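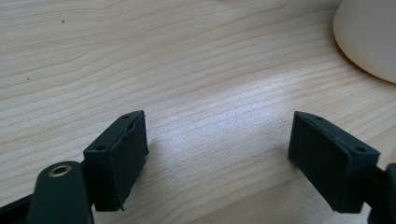

Table room check, Skellden building, form 2815

I do this one at the start of November and then again whenever I've got a free morning. It has 11 points, it takes me 16 minutes if I don't get distracted by the carpet, and I write my comments in as I go. Please do the same! A column of ticks is no use to me in spring when I'm trying to remember which leg had the wobble.

Marks are OK, WATCH or FIX. Anything marked FIX gets done before the next person sets out the basket and the breakables.

The table

1. Surface clean and smooth
OK. I love this top, it's the pale one with the wavy grain that goes all over the place in the middle. The trouble with pale wood under a bright light is the shine, you get a big silvery patch and you simply can't see a scratch or a sticky ring inside it. So crouch down and look along the table from one end, then go round and do it from the other. Run a flat hand over it as well. I use the Oyelaran spray, one squirt on the cloth and never straight on the wood, and wipe along the grain.

2. Join between the panels
WATCH. There's a faint line across the middle where the two panels meet. Slide a fingernail along it. If it catches, write down where. Mine caught very slightly towards the right-hand end and I couldn't see anything when I got my face down to it, so I've left it at WATCH. Do check that a cup stands level across the join (a small cup, not your enormous tea mug, which would stand up on a cattle grid).

3. Edges and corners
OK, and a bit tedious. Go all the way round with your fingertips, slowly, feeling for splinters. The grey tape strips on the side edges need to be flat with no lifted corners. If one has started to curl, take the whole strip off and put a fresh one in the same place. Don't press the old one down and hope - I did that last winter and it ended up stuck to my sleeve by lunchtime. The new roll is Ninano and it tears by hand.

4. Legs and wobble
WATCH. Put both palms flat on one corner and lean. Then the next corner, and so on round. There's a tiny bit of give at the back, which I think is the carpet settling, but I'd like somebody heavier than me to try it too. Don't fold up paper and shove it under a leg! Carpet squashes, the paper slides out, and then we're worse off than when we started.

Things that go on the table

5. Wire basket
OK. It's the white mesh one, open at the top, and it's the bit I'm fussiest about. What you're hunting for is a wire end that has come away and is poking out. Go round the rim first, then down each side, then the corners. I wear a thin glove for this and I keep snagging it, which is annoying but does tell me where the rough bits are. Look at the white floor panel too and make sure it's sitting flat, then press the middle and see if it rocks. Flaking coating on any of the wires means FIX, and the basket comes off the table until it's sorted.

6. Cup
OK. The light tan one with the woody look. Check the rim for chips or little cracks, inside and out, and then look at the base. It should stand upright by itself on the basket floor without leaning on the side. I don't soak it and I'd rather you didn't either, a quick wash and then upside down on a tea towel does the job.

7. Clear glass
WATCH, every time, on principle. Clear glass inside a mesh basket is really hard to see from the front, all those little white squares in the way, and it's the one thing in the set that can properly hurt somebody. Hold it up to a window and turn it right round. Any chip at all, even one you have to squint for, and it goes in the marked box under the sink, wrapped in newspaper. Put it in last and take it out first. I've also started saying "glass in" out loud when it goes in the basket, and I feel a complete wally doing it, but people do slow down.

8. Small metal bits
OK. Brackets and plates, anything grey and bent with corners on it. Feel for burrs along the cut edges. If you find one, give it a rub with the fine file and wipe the dust off before it gets into the grain of the table. I don't like metal resting on glass for long, so when you pack up at the end they go in separate places, please. 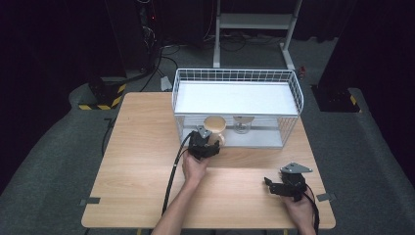
Sum-yee Chu wanted to know why points 7 and 8 are checked at the table at all, and whether it wouldn't be safer to look over the glass by the sink and carry it across once it's passed. Fair point, and I've gone back and forth on it. The light by the sink is rotten, though, and there's carpet and cable to cross with a glass in your hand. For now I'd say check it at the window, then walk it over with both hands and nothing else under your arm. If we get a better bulb by the sink I'll change the form.

The floor and round the edges

9. Cables
FIX, sorry. There are always black cables in this room, some coming down off the front of the table and plenty more across the floor behind it, and with the lights low they're very hard to pick out on the carpet. Anything hanging off the front edge wants enough slack that you can sit and stand up without tugging it, but not so much that there's a loop at foot height. Behind the table I'd like them gathered together and run in one direction. I did a bit with hook-and-loop ties and ran out, so there are more on order from Cimico. Until they come, walk round the sides and don't cut through the back.

10. Rack and stands
OK. The white metal rack behind the table gets a gentle push at shoulder height and one lower down. If it moves, check that its feet are square on the carpet. The black stand bases with the yellow and black stripes are out at the sides, and the stripes are there so you don't kick them, so keep them uncovered. No coats, no bags, no "I'll just pop this here for a second". While you're down there, see if the striping is peeling at the ends, and have a look for small boxes that have been left on the floor near the table corners. I stubbed my toe on one in 2 different places, same toe.

11. Light
WATCH. The table is nice and bright but the room round it is dim, and your eyes take a moment when you look from one to the other. For the check itself, put every light on. I do points 9 and 10 with a torch as well, held low, which makes the cables throw a shadow and show up much better. If you do the check late in the afternoon, say so on the form so I know how dark it was.

Before you sign

Have a quick look back through and make sure each WATCH has a place written next to it. "Table, a bit rough" sent me round the whole edge twice in my socks. "Right-hand end of the join, a hand's width in" is perfect.

Still open from my round: the join at the right-hand end, the give at the back corner, and the cables behind the table. The form lives in the blue folder by the door and the pen is on a string, so please leave it on the string.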